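What happens to our clothes in the wash? My term project on fibre shedding

I picked this topic because of my gran, if I'm truthful. She has always said that modern clothes "wash away to nothing", and when Ms Nadar handed out the project list and I saw textiles on it, I thought right, let's see if gran has a point. My lab partner was Pavithra Poojary, who did most of the weighing (she has steadier hands than me!) and who came up with the coffee filter idea.

The basic question was simple enough. When you wash a piece of clothing, tiny bits of fibre break off and go down the drain with the water. We wanted to know whether it makes a difference how you wash it, so we compared a short cool wash with a long warm one. I'd read a bit beforehand and expected the long warm wash to be much worse, but I wanted to see it with my own eyes.

We did the whole thing by hand in buckets, as the washing machine at my house in Gamstead is built in and my dad said absolutely not to taking the drain hose off. Each bucket got 2000 ml of water and the same small squirt of liquid. We stirred the short wash for a few minutes and the long one for up to half an hour, taking turns, and my arm has never been so tired. Then we poured the water slowly through a coffee filter, left it to dry on the windowsill and weighed it the next morning before lessons.

Pouring was the worst part. The filters clog, and if you hurry them they tear and you have to start the run again. We lost two whole runs that way in December, and one more when somebody opened the window and the filters blew behind the radiator. 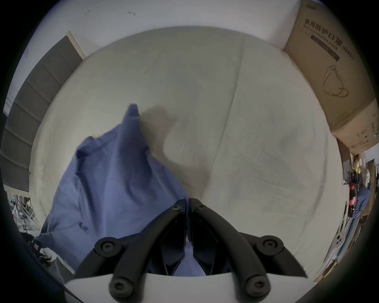 Fig. 1. Blue clothing on a pale sheet.

The long warm wash did leave more fluff in the filter, which was what we expected. What I didn't expect was how much the first wash mattered. New clothes gave us a grey fuzzy layer you could peel off, and by the fifth wash there was hardly enough to weigh. Our scales only go down to a hundredth of a gram, so for the later washes we were mostly reading zeros and squinting at the filter under a lamp.

I also asked Mr Varghese about it, as he used to work in a dye house before he taught chemistry. He told me that a lot of the loose fibre is left over from cutting and sewing, and that rinsing at the factory would catch some of it. I'd never thought of that, and I'd love to test it if I did the project again.

There are plenty of things wrong with our method! Stirring with a wooden spoon is nothing like a drum going round, and Pavithra stirs a lot harder than I do. Some fibre must have stuck to the sides of the buckets. Ms Nadar also pointed out that our filters soak up damp from the air, so we should have weighed a blank one each morning alongside the others. We only did that for the last 2 runs.

As for gran, I showed her the filter from the first wash and she has stuck it to her fridge. She now does everything on the short cool setting and tells the neighbours to do the same.

Thanks to Naa Akpalu for lending us the lamp and the second bucket.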